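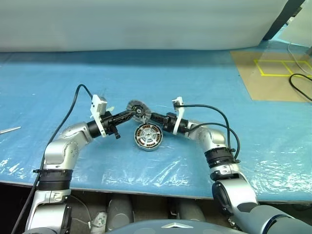

A disc and a motor stator over blue film.

Are extended warranties on washers worth it?

Every December the mail fills up with offers to "protect" the big machine you bought three years ago. Mine came from Cestetel, and it wanted 7 dollars a month to cover a washer that has never given me any trouble. I read the whole thing, down to the gray type on the back, and I'm not convinced.

The headline says "parts and labor." Then you get to the list. Door seals are out. Hoses are out. Anything called "wear" is out, and the company decides what wear is. The motor is covered, and that sounds generous until you remember that many makers already back the motor for longer than the rest of the machine. Check your own paperwork before you pay twice for the same promise.

I asked Pirjo Ahonen, who fixed appliances at Brirkmont for years, what she thought. She sent me a list of what people had called her out for, and most of it was clogged filters, tired hoses and a sock in the pump. "I'd clean the filter first," she wrote. No plan I've seen pays for that visit.
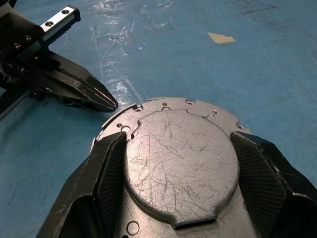 My bigger complaint is how these plans handle the word "damage." Deltach's contract, which a reader, Trinh Cao, was kind enough to mail me, lets the company turn down a claim if a part shows "cosmetic or surface marking." Think about that for a minute. A metal plate can be covered in fine scratches and swirl marks, like the gray one in the photo, and the marks alone tell you very little about how well it does its job. Trinh's claim was refused on those grounds. The repair cost her 253 dollars out of pocket, on top of the premiums.

Could a plan pay off for somebody? Sure. If your washer cost well over 1,000 dollars and a surprise bill would really hurt, I can see the appeal. I'd still ask for the full terms before giving anyone a card number. Ung's sales line wouldn't send me theirs until I signed up, so I didn't.

For now I'm putting the 7 dollars a month in a jar. If the washer dies before the jar gets to 100, I'll report back.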